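**Stikthorpe NL-2 Red-Light Spotting Torch**
Handheld, rechargeable, two-channel (red and warm white)

The NL-2 is a handheld torch for finding nocturnal mammals by eyeshine. It replaces the NL-1, which remains supported for batteries and lens rings but is no longer sold. The body, switch group and charging port are new. The battery cell is the same, and NL-1 owners can move their spare cells across.

## Intended use

Eyeshine is light returned from the reflective layer behind the retina. The observer sees it only when the light source is close to the line of sight. A torch held at the hip will miss most animals that a torch held beside the eye will pick up. The NL-2 is shaped to sit against the cheekbone, or to clamp under a binocular bridge with the optional bracket (part NL-B).

The red channel is the searching light. The warm white channel is for confirming species once the animal has been located, and should be kept brief. Possums, gliders, bettongs and most of the smaller macropods will generally hold position under red. Behaviour under white varies a good deal by species and by how often the site is visited.

Eyeshine colour is a guide only. It shifts with the angle of the head, the distance and the channel in use. Under the red channel everything returns red or dull orange, so colour has to be judged under warm white.

## Specifications

| Item | Value |
|---|---|
| Length | 19 cm |
| Channels | Red, warm white |
| Beam, red | Narrow flood, fixed |
| Beam, warm white | Spot to flood, twist ring |
| Useful range, red, larger mammals | 200 m |
| Run time, red, low setting | 10 hours |
| Brightness settings | 5 per channel |
| Cell | Removable lithium-ion, protected |
| Charging | USB-C, under rubber flap |
| Mount | Standard tripod thread |
| Body | Anodised aluminium, grey |

Useful range was measured on open grassland, on a dry night with no moon, with the observer using binoculars. Expect much less in wet forest. Fine mist scatters the red beam less than the white one, but neither is of much use in fog.

## Controls

The two channels have separate switches, set on opposite sides of the body and shaped differently so they can be told apart with gloves on. The red switch is ribbed. The white switch is smooth and recessed.

Either channel always starts on its lowest setting. There is no memory of the last setting used. This was a change requested by Nithin Salian after field trials of the NL-1, which would return to full power when it was switched on and flushed several roosting birds as a result.

Press and hold to ramp up. Short press to switch off. To lock both channels for transport, hold both switches until the tail indicator flashes twice. The same action unlocks them.

The tail indicator faces the user and is dim green. It can be turned off in the lock menu or covered with the supplied cap.

## Working distances

The settings below suit most sites. They are taken from the user guide by Fereshteh Zamani, which is packed with each torch.

- **Setting 1, red.** Tracks, verges and the ground within a few metres. Also for reading notes.
- **Setting 2, red.** Understorey and low branches.
- **Setting 3, red.** Canopy in open woodland.
- **Settings 4 and 5, red.** Paddock edges, far banks, tall wet forest. Do not use on an animal closer than the width of a road.
- **White, any setting.** Point the beam beside the animal, not at it, and bring the edge of the spot across.

Flying foxes on a daytime camp should not be lit at all on leaving or returning. For echidnas and platypus, use setting 1 or 2. Platypus will usually dive at the sound of feet on the bank well before they react to a red light.

## Battery and cold weather

Run time falls as the cell cools. At frost temperatures allow for nearly a third less than the figure in the table. Carry the spare cell in an inside pocket. Do not charge a cell that has been below freezing until it has come back to room temperature.

The low-battery warning is a single dip in output on the active channel, repeated every few minutes. The torch then steps down one setting at a time and does not cut out without warning.

## In the box

- NL-2 torch with one cell
- Charging cable
- Wrist cord
- Tail indicator cap
- Spare O-rings and silicone grease
- Printed user guide

## Accessories

**NL-B binocular bracket.** Fits centre-bridge binoculars with a hinge diameter up to that of most full-size models. Not suitable for open-bridge designs.

**NL-C spare cell.** Fits NL-1 and NL-2.

**NL-H chest holster.** Nylon, left- or right-handed. Holds the torch lens down.

**NL-D diffuser.** Clips over the lens ring. Turns either channel into an even flood for processing trapped animals at a bench or on a tailgate.

**Zarei tally book.** Waterproof pages, ruled for time, species, height in tree, distance and detection method. Sold separately.
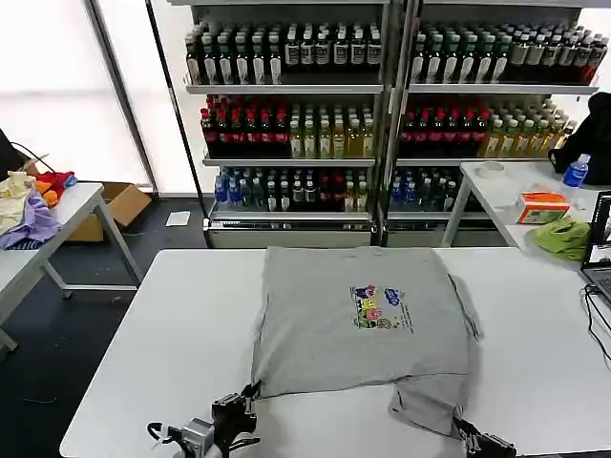 *Photo: Margaux Coste*

## Care

Wipe the body with a damp cloth. Rinse in fresh water after use near the sea, with the charging flap closed. Grease the tail O-ring at the start of each season. Do not use insect repellent containing DEET on the hands before handling the switch covers, as it softens them. Damaged covers are a wearing part and are not included in the warranty.

The lens is coated. Clean it with a lens cloth only.

## Known issues

Torches from the first production run, delivered in September, can show a faint white glow from the tail when the red channel is at setting 5. It does not affect the beam. A replacement tail gasket is available at no charge. Quote the serial number inside the battery tube.

The tripod thread insert can work loose if the torch is carried mounted. Tighten it with a coin and apply a drop of low-strength thread locker.

## Permits

Spotlighting is restricted in many parks and reserves, and in some states a handheld light used from a vehicle is treated as hunting equipment whether or not a firearm is present. Check with the land manager before going out. The red channel is not exempt.

## Ordering and service

The NL-2 is sold direct and through Rornano field supply counters. Trade enquiries and survey-team orders go to Niloufar Karimi. Repairs and gasket requests go to Nestor Tagle at the service bench. Pack the torch with the cell removed and the terminals taped, and include a return address inside the parcel as well as on it.

Warranty is two years on the body and electronics and one year on the cell.

Page revised 2022-10-05. Range figure corrected for the red channel, NL-D diffuser added.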